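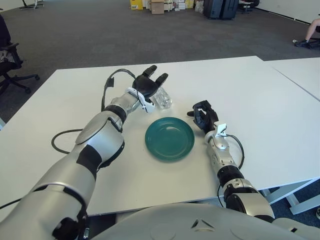

Photo credit: Yen-ting Fang / Cesa Household Reference

Plate (tableware)

From the Cesa Household Reference. Last checked January. Section on sizes needs more work.

A plate is a flat or slightly hollow dish for serving and eating food. Usually round. Square, oval and rectangular ones exist; the oval kind, when large, is normally called a platter. Deeper than a plate and it becomes a bowl, though the line between the two is loose and shops draw it wherever they like.

Parts

Well — the flat middle where the food goes. Lip or rim — the outer band, sometimes wide and flat, sometimes just a raised edge that stops sauce from running off. Foot — the ring underneath, left unglazed on a lot of pottery. Base — the underside, where the maker's mark goes if there is one.

A plate with no separate rim, curving up smoothly from the middle, is a coupe plate. Easier to wipe. Harder to carry with a thumb on the edge, as waiters will say.

Materials

Earthenware, stoneware, porcelain and bone china are the common ceramics. Earthenware is fired at the lowest heat and chips most easily. Stoneware is heavier. Porcelain is thin for its strength, and often lets some light through. Glass, melamine, enameled steel, wood, pewter, silver and paper are all used too. Melamine should not go in the microwave. Plates with metal trim shouldn't either.

Color and glaze

White remains the standard for restaurants. Food shows up well on it and replacements are easy to match. Dark glazes (navy, teal, charcoal, black) are common in home sets. A glossy dark plate shows water spots and fingerprints and reflects ceiling lights as small white spots, see photo at top. Matte glazes hide the spots but can pick up gray lines from cutlery. These are metal deposits, mostly, not scratches, and a mild cleaning powder takes them off.

Solange Chan's handlist of the Mahlangu tableware collection covers 1,827 plates. It sorts them by rim first, then by color, which makes it awkward for anyone looking for a particular maker. A second list by Kam-wah Chou runs to 1,913 entries, the difference being saucers. The two have never been merged.

Sizes

Names vary by country and by maker. In American use, the dinner plate is the largest in the regular place setting, then the luncheon plate, the salad or dessert plate, and the bread plate. A charger is bigger than all of them and goes underneath; food isn't normally put straight on it. Older dinner plates tend to be smaller then modern ones. Measure the cabinet before buying.

Placement

In a plain Western setting the plate goes in the middle of the place, forks left, knife and spoon right, knife blade facing in. Glass above the knife. Bread plate above the forks. At informal meals a bottle of water often stands in for the glass. Capped bottles do better upright, the ridged plastic kind rolls when laid down, though not far on a level table.

Where two tables are pushed together, keep plates off the seam. One leg a little short and the whole setting rocks.

Storage and moving

Stack by size, biggest at the bottom. Felt or paper between glazed plates if the foot rings are rough. For moving, wrap each one and pack on edge in a small sturdy box, with padding above and below. Do not pack flat in a tall pile. Dish boxes get heavy fast — Szu-yu Sin's packing notes for Sokness suggest stopping well short of full and filling the gap with towels. Label the side of the box, the top gets covered.

Care

Most modern glazed plates are dishwasher safe. Hand painting over the glaze is not, generaly, and wears away. Avoid sudden changes of heat. A plate with fine surface cracks (crazing) can hold stains and moisture and is better kept for display. Old plates of unknown make may have lead in the glaze and should not be used for food unless tested.

See also

Bowl
Charger plate
Place setting
Platter
Saucer

Page started by Shu-fen Tse. Sources for the storage section wanted.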